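3.2 Household water storage and cup use

The survey area covers the lower half of Andlow, where piped supply reaches most compounds but runs only for part of the day. Households fill drums, buckets and lidded jars when the pressure is good and draw from them until the next supply. Earlier work in the district, led by Ezeani and Bako, treated the storage vessel as the unit of interest and recorded its size, its cover and the time since it was last washed. The present study keeps those measures but adds a second set concerned with how water leaves the vessel and reaches the person who drinks it.

The reason for the addition is practical. During the pilot round in February, interviewers found that two households with the same covered drum, filled from the same standpipe, could return very different results at the point of drinking. In one home a long-handled dipper hung on a nail above the drum and was used for nothing else. In the next, each family member lowered a personal cup into the water by hand. The storage form used in the pilot had no place to record this difference, and interviewers wrote it in the margin.

A revised form was therefore drafted by Amarachi Chukwu and tested in 20 households in the Ogunleye quarter. It asks who draws the water, with what, and where that object is kept between uses. It also separates cups used for drinking from cups used for measuring, as many kitchens keep a small cup for rice or oil that is sometimes used to serve a visitor. Respondents had little trouble with the questions, although the word "shared" needed care. Several people described a cup as their own and then explained that the children used it as well. The final wording asks who drank from the cup yesterday.
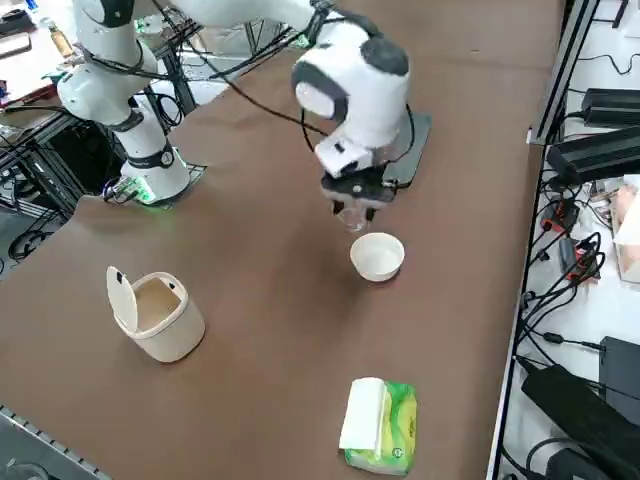

Interviews were held in the early morning or after five in the evening, when the person in charge of the kitchen was most likely to be at home. No visits were made on Sunday. Each interview was carried out by a team of 2, one asking the questions and the other completing the observation sheet. Where the answer and the observation did not agree, both were kept, and the household was marked for review by the field supervisor, Osaze Bako. The supervisor did not correct either entry. Disagreements of this kind are treated as data in Section 4, where they are set against the age of the respondent and the number of adults in the home.

Figure 3. Small transparent plastic cup, held upright.

Water was sampled at two points in every household: from the main storage vessel, and from a cup filled by the respondent in the usual way. Interviewers were told to ask for "a drink of water as you would give it to a guest" and to accept whatever was handed to them. The full volume was poured into a sterile bottle, and 100 ml was later taken from it for filtration. Bottles were carried in a cool box to the Movach laboratory and processed on the day of collection. Samples that arrived late were discarded, and a repeat visit was arranged with the consent of the household.

The request for a guest's drink has a known weakness. Families may rinse a cup for a visitor that they would not rinse for themselves, and a better cup may be brought out from a cupboard. Fashola raised this point at the design stage and proposed sampling from the cup last used by a child. The proposal was tried in the pilot and dropped, as parents found the request intrusive and in 3 homes asked the team to leave. The results given below should be read as a cautious estimate – the water drunk by members of the household on an ordinary day may be of poorer quality than the water offered to the interviewer.

Cup material was recorded as metal, plastic, glass or other. Lids, handles and visible cracks were noted on a separate line. Color was left off the form after the first week of training, since it took time to agree on and had no use in the analysis. Calabash bowls, still common in the older compounds near the Jaden road, were entered as "other" with a written note. Olanrewaju Osagie coded these notes by hand once fieldwork had closed, and the codes are listed in the appendix together with the full text of the form.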